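Cleaning a light gray work table: marker, smudges, glare. Opinions?
Forum: Workshop and Craft Room > Surfaces and Storage
Page 1 of 1

plumbline_dee
So I finally have a proper table in the back room after years of doing everything on the dining table, and I love it, and I'm also a bit annoyed with it. It's a Fleltmont top, pale gray, secondhand from an office clearance (400 for the table with the cabinet parts under it, which I thought was fair until I paid for delivery). I use it for labeling jars and boxes, so there's always a marker going somewhere.

The problem is marks. I've got cloudy patches that come back no matter what I wipe with, and every so often I slip off the edge of a label and put a black line straight on the top. Before I buy a fourth bottle of something, what are you all using?

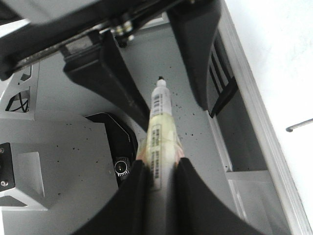
My first go was plain dish soap and a microfiber cloth, and it got rid of the sticky stuff and did nothing whatsoever for the haze. Then I tried the Kunemik spray everyone raves about and I swear it left its own film. And the marker is its own headache. It's the white-barreled kind with a small black tip and a ton of tiny printing running down the side, and I went to read whether it's permanent and gave up, the print is so small. I bought a bunch of them loose so there's no box to check either. Help!

rusty_hinge
Welcome to pale surfaces, they show everything. What are you rinsing with? In my experience the haze is nearly always leftover cleaner. People spray, wipe, and walk off. Go over it twice with plain warm water and a clean cloth, then dry it with a towel. Don't let it air dry.

And go lighter on the Kunemik. Two squirts for a whole table, tops.

plumbline_dee
Two squirts?? I've been hosing it down. Okay, that may explain a lot.

Prasert Srithong
I'll disagree with rusty a little. If you have a coated top it may be scuffed, and no amount of water fixes a scuff. Get down low with your eye near the surface and look across it toward the window. Residue has soft edges and you can write in it with a damp fingertip. A scuff stays exactly as it was. I look after 6 benches at the print shop and I go through this every September when we do the big clean.

rusty_hinge
Sure, but check the cheap thing first. She's been drowning it in spray.

Prasert Srithong
Fair enough.

plumbline_dee
Did the eye level thing with my coffee this morning, before I'd wiped anything. The worst of it is the side where I park my tape gun, and I could get a fingertip line in some of it but the rest wouldn't budge. So you may both be right, which is very irritating.

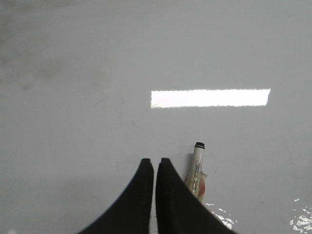
I did one half with rusty's water and towel routine and left the other half alone so I could compare. Better! Not perfect. The light in there is brutal though, I get this big glare and I can't tell what's clean and what's just shiny until I move my head. Might hang something thinner than a blind over that window, any ideas?

mossy_ledger
Wax paper from the kitchen drawer, taped up. Looks terrible, works great. Or turn the table so the window is at your side.

For the marker lines, rubbing alcohol on a cotton ball. Small circles, then water.

Prasert Srithong
Please test alcohol on the underside of the edge first. I took the shine off a perfectly good Vinotis top doing what mossy says, and we're talking a patch the size of my hand that I looked at for 4 years.

mossy_ledger
I've used it on mine forever with no trouble, but yes, okay, test first. Every coating is different.

tallgrass88
Can I be the grump? It's a work table. Put a big sheet of brown paper on it, write on the paper, throw the paper out. I haven't scrubbed a table since I started doing that.

plumbline_dee
Tallgrass, I know, I know. But I bought the nice pale one so I could look at it! If I cover it up I may as well have stayed in the dining room.

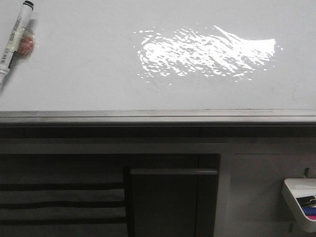 Anyway I've ordered one of those Cortés desk mats, the small size, to go just where I write labels. The rest of the table stays bare. And I'm keeping a cup for the markers so they quit wandering. Will do the alcohol test underneath tonight and report back.

rusty_hinge
Good compromise. Wash the mat before you put it down, mine left an oily outline.

tallgrass88
A mat is just expensive brown paper but I'll allow it.

plumbline_dee
Ha! Alcohol test done, left it an hour, no change to the finish that I can find. Took off a line I'd made by the corner too. Second half gets the water and towel tomorrow.

Thread views: 2970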